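How to clean white plastic around the house

White plastic shows everything. Tea, ink, cooking grease, hard water and plain old dust all leave marks on it, and a cloth and cold water will only move most of them about. The method below will do for trays, tubs, beakers, stool legs, drawer inserts, storage boxes and the removable parts of small appliances. It needs one washing-up bowl, one evening and nothing that can't be bought at a corner shop.

It won't do much for plastic that has turned yellow in the sun. That is a change in the plastic itself, and there is a short note on it further down.

What you need

Washing-up liquid
Bicarbonate of soda
White vinegar (the ordinary clear kind)
A washing-up bowl that holds at least 8 litres
Two soft cloths, one for washing and one for drying
An old toothbrush
Cotton buds
Rubber gloves

Leave out scouring pads, wire wool and cream cleaners with grit in them. They take the shine off and the scratches hold dirt afterwards.

Step 1. Take things apart and sort them

Empty everything. Lift out any inserts, lids, clips and rubber seals and keep each set together, in a cup or small bowl if the pieces are fiddly. Anything with a plug, a battery or a motor stays out of the water altogether and gets wiped by hand at the end.

Look underneath for a recycling mark. A 5 in the triangle is polypropylene, which puts up with hot tap water without trouble. A 6 is polystyrene, which is more brittle and better kept to warm. If there is no mark, treat it as the brittle sort.

Tip out loose crumbs and grit over the bin. Compartment trays are the worst for this, and a dry paintbrush gets into the corners faster than a cloth does.

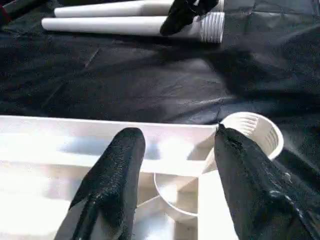
Step 2. Soak

Fill the bowl with warm water and add a squirt of washing-up liquid. Put the plastic in so that it is fully covered, with hollow pieces turned on their sides to let the air out. A piece that floats can be held down with a dinner plate.

Leave it for 20 minutes. Greasy kitchen items can stay in longer, but the water should be changed once it has cooled, or the grease settles back on.

While that is going on, wash the seals and clips separately in the sink. Rubber seals only want washing-up liquid and a rinse. Dry them flat on a towel, not on a radiator.

Step 3. Wash the flat surfaces

Take the pieces out one at a time and go over them with the soft cloth. Work from the top down. Most of the dirt should come away with very little pressure. Rinse each piece under the tap and put it on the draining board, and don't stop for the marks that stay behind. They come next.

Step 4. Ribs, threads and hollow undersides

Moulded plastic is often ribbed on the side that doesn't show, and screw threads and raised collars pack with dirt along every groove. Dip the toothbrush in the soapy water and run it along the groove, following the direction of the ridges. Brushing across them only skims the tops.
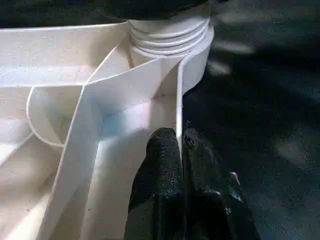
Denise Orrell
Household writer, Riltley Home Pages

For tight inside corners use a damp cotton bud, changed as soon as it turns grey. A wooden cocktail stick will lift anything that has set hard. Metal skewers and knife points leave a line that you will see every time the light catches it.

Rinse from the inside outwards and shake the piece hard over the sink. Water sits in hollow sections for days and dries to a white crust if your supply is hard. Ours in Wisstead certainly is.

Step 5. Deal with what is left

Tea and coffee rings. Mix bicarbonate of soda with just enough water to make a thick paste. Rub it on with a fingertip, leave it for 8 minutes, then wipe and rinse. Old rings may need it twice.

Limescale. Soak a piece of kitchen paper in white vinegar and lay it over the scale. Half an hour is usually enough. Keep vinegar off rubber seals and off any metal parts.

Felt pen and biro. Try a little surgical spirit on a cotton bud, with the window open. Test it somewhere hidden first, as some plastics go cloudy, and don't use it on polystyrene.

Sticky labels. Warm the label with a hairdryer on low, peel it slowly, then rub the leftover glue with a drop of cooking oil. Wash the oil off with soapy water.

Tomato and curry stains. These are in the surface and may not shift. A day on a bright windowsill fades them a good deal, and May is a better month for it than November.

Never mix vinegar with bleach, or use one straight after the other without rinsing. The fumes are dangerous.

Step 6. Dry and put back

Stand everything on a towel with the open side down for an hour, then turn it over and dry the corners with the second cloth. Don't stack pieces or snap lids on until they are bone dry, or they will smell musty the next time you open them.

Wipe out the cupboard or shelf before anything goes back. Put bottles together on one side, upright, with the labels facing out, and check that the caps are tight. If you have small children, cleaning products want to be high up or behind a catch.
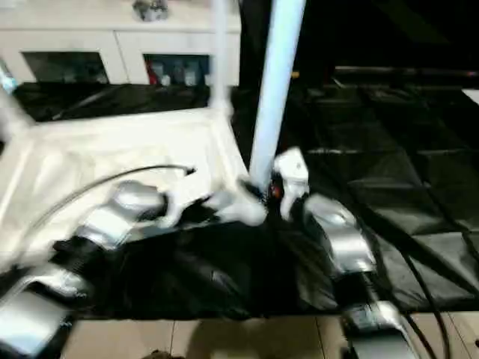

Bottles and containers lined up in one side of a white cabinet.

A note on yellowing

Sunlight and heat turn some white plastics yellow right through the top layer, and washing makes no difference. Peroxide creams are sometimes suggested. I have had patchy results with them and one storage box that came out looking marbled. A coat of plastic primer and spray paint is more reliable on something that isn't used for food. Otherwise, move it somewhere it doesn't show.

If a piece is cracked as well as yellow it is probably time to let it go. The household recycling centre at Clonstead takes hard plastics in the end bay, but it is shut on Wednesday, so check before you load the car.

425 shares | 8 comments

Related
How to get limescale off a shower head
Lining kitchen drawers without glue
Washing net curtains in the bath
Which cloths are worth keeping
Getting candle wax out of a tablecloth

Contact us | © Riltley Home Pages | Back to top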